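Old Words on Old Walls
What is a ghost sign? (A kids' guide, ages 8 and up)

Ever walked past a brick wall and seen faint letters way up high? Like half a word. Maybe a big curly B and then nothing. That's a ghost sign. No real ghosts, sorry.

A ghost sign is an old painted advertisement that's still hanging on years after the shop closed. Before giant printed posters got cheap, if you sold soap or bread or pianos you hired a person with a brush. They were called sign painters, and sometimes wall dogs. (Yes, wall dogs. Great job title.)

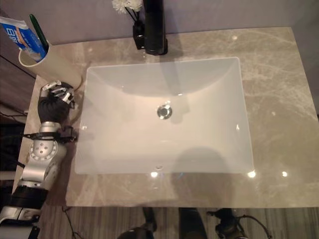

By Rhydian Parri
Remstead Street History for Kids
Reading time: 9 minutes if you're slow, 2 if you skip bits

OK so how did they do it?

First, a small drawing on paper. With squares over it, like math paper. Then the painter drew much bigger squares on the wall with chalk and copied it square by square. Try it at home with a cartoon, it works really well.

Some painters used another trick. Draw the letters full size on a big sheet of paper. Poke tiny holes all along the lines. Hold it up to the wall and pat it with a bag of chalk dust or charcoal. Take the paper away and there's a dotted outline. Join the dots, fill in. That's called pouncing. Fun word.

And they were way up off the ground! Standing on planks that hung from ropes off the roof. In the wind. With a paint can. You couldn't step back to look either, obviously, so you had to trust your squares.

Why are they still there?

Lead, mostly. Old paint often had lead in it, and lead paint sticks to brick like crazy. It soaks into the tiny holes. Lead is also poisonous, so we don't use it in house paint now, and you should never pick at old paint or touch flakes and then eat a sandwich. Wash your hands. Seriously.

The white letters often last longest becuase white paint usually had the most lead. So the background fades off and the words stay.

Other things that help:
Shade. Sun bleaches color, so a wall facing away from it does better.
A building next door. Sometimes a house gets built right up against the sign and hides it for years. Then the house comes down and hello, sign, nearly like new.
Luck.

Two signs at once

Paint was expensive but walls were free-ish, so when one ad was finished the next one went right on top. As the top one wears off, the bottom one starts to show. Now you've got both mixed together and it reads like nonsense.

There's one like this on Mill Row in Beddale. Top sign: BRAVO BOOT POLISH. Under it: ZADANCE TEA ROOMS. What you see from the sidewalk is something like ZBRADAVOCE. I stood there a whole lunch break trying to work it out. The polish tin cost 9 pence, it says so at the bottom. The tea rooms claim they served 1,000 cups a week. Hmm. Maybe. Ads fibbed then too.

How to read a hard one

Go when it's rained. Wet brick gets darker and letters can pop out. Really, try it.
Go at a different time of day. 4 p.m. light is low in winter, and that helps if the paint is a bit raised.
Squint!
Cover half of it with your hand, so you only do one word.
Draw what you CAN see and leave gaps for the rest. Then guess, like hangman.

Take a grown-up, and stay on the sidewalk when you're looking up. People forget about cars.
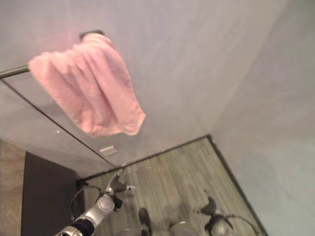
Mina in Beddale wrote in to say that the library has old street directories, which are books listing every shop on every street, and that she found Zadance in one that was 900 pages long. She says look up the street first and the shop name second, it's much faster. Good tip, thank you Mina.

Should we repaint them?

People argue about this. A lot. Some say paint it bright again so everyone can enjoy it. Others say then it isn't the old sign any more, it's a new sign in an old sign's spot. I'm on team leave it alone. But if it's your wall you might think diffrent. Some towns have rules, and you'd need to ask first.

Words to know
Ghost sign: faded painted ad on a wall
Wall dog: painter of big wall signs
Pouncing: chalk dust through holes
Directory: book of who was where

Your turn. Find one near you, draw it, write down the street. Send it in before July and it goes on our map. Names of streets please, not just "by the bakery"!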